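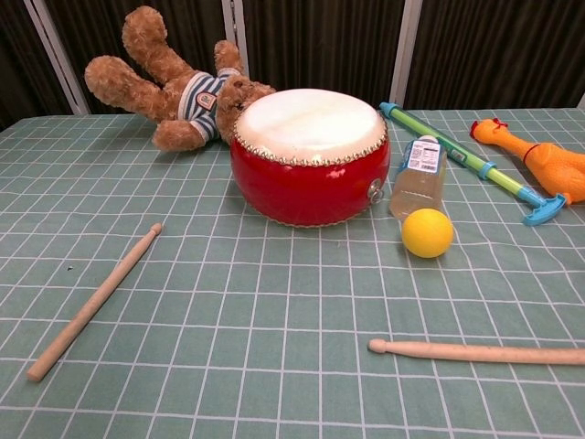
Fiction > Short Reads
Print | E-mail this story
115 shares | 6 comments

Thirty-Day Trial

I had the Fondix on a thirty-day trial and I'd already used up most of it arguing with the instructions, so by the time I got to the drum I was not in a great mood.

Let me back up. I run the toy library in Trirnero, two rooms over a shoe repair place, and every evening the toys have to be checked in. You look at each one, wipe it, decide if it's fit to go out again and put it in its bin. I've done that by hand for so long that my thumbs know a loose squeaker before I do. Then Erutora sent around a flyer for a sorting arm "for small collections of mixed goods," and I thought, well, I'm a small collection of mixed goods! The price was $1,458 if you kept it and nothing if you didn't. My sister said nothing was a suspicious price. She says that about free parking too.

It came in two boxes. The arm clamps onto the table and there's a gray unit like a lunchbox that does the thinking, and a speaker, which I wish I'd known about before I plugged it in at eleven at night.

"Please present an item," it said.

I gave it a wooden duck. It picked up the duck very gently, turned it over, and held it there for so long that I went and made toast.

"Duck," it said, when I came back. "Good condition. Which bin?"

So that's how we started. You teach it by telling it, and it remembers everything, including things you said under your breath. For the whole first week there was a bin called Oh For Heaven's Sake. I found two puzzles and a xylophone in it.

But it got good! I'm trying to be fair here, because I promised the people at Grigaitė, the toy shop down the hill, that I'd give them a proper opinion before they ordered one for returns. Blocks, it was wonderful with. Anything with wheels, wonderful. It would rattle a thing once next to the lunchbox and tell me whether there was a part loose inside, and it was right more often than I was. I started leaving it to work while I did the late notices, and I liked hearing it in the next room. "Truck. Good condition. Truck. Missing axle." It was like having the radio on.

Soft things gave it trouble. It wanted to know where a bear stopped. It would close on a leg, lift, and then ask me if the item was still being delivered, the rest of the bear being down on the table. I wrote to Erutora about that and they sent back a very cheerful reply telling me to update the software, which took a whole evening and made it call every stuffed animal "laundry" until I talked it out of it.

And then the drum. It's a red one with studs, the skin's gone a bit gray in spots, and it's been out to more birthday parties than I have. It carries item number 1251 in my book, and the note next to it says "sticks!!" because one is always gone. I put it on the table with both sticks and told the Fondix to check it in.

It went over it with the fingers, all around the rim. It found the ring on the side and flicked it. Then it tapped the skin one time, very lightly, and stopped.

"Is this fit to go out?" I asked. Usually it's the one asking me.

"Please confirm the correct sound," it said.

Now, I don't know what the correct sound is. It's a drum. I picked up a stick and gave it a whack, and the arm waited and then tapped it again, a little harder. So I whacked it again. I'd like to say this went on for a minute or two. The shoe repair man came up the stairs in his socks (he lives at the back, I forget that) and stood in the doorway, and I was doing the one march I know from school, and the arm was coming in on the offbeat.

"Is it broken?" he said.

"We're testing it," I said.

He asked if we could test it in the daytime. Then he asked what else it could do, and I told it to show him the rubber chicken. It picked the chicken up by the neck, squeezed, listened, and said, "Good condition," in exactly the voice it had used for the duck, and he laughed so hard he had to sit down on the story rug.

I did write up my opinion for Grigaitė. I put in the bears, and the software, and that you want a solid table, because mine walks. I put in that the speaker has a volume wheel on the underside where you'd never look. I said it would save them an hour a day on anything hard and cost them half of it back on anything with fur. They wrote to ask if I was keeping mine, and I said I hadn't decided, and then I saw that the return label was good until nine that evening.

I got as far as getting the box down off the shelf. I had the lid open and I was hunting for the foam.

"Please present an item," it said.

There was still a bin of trucks to do, so I gave it a truck.

Print | E-mail this story
More in Short Reads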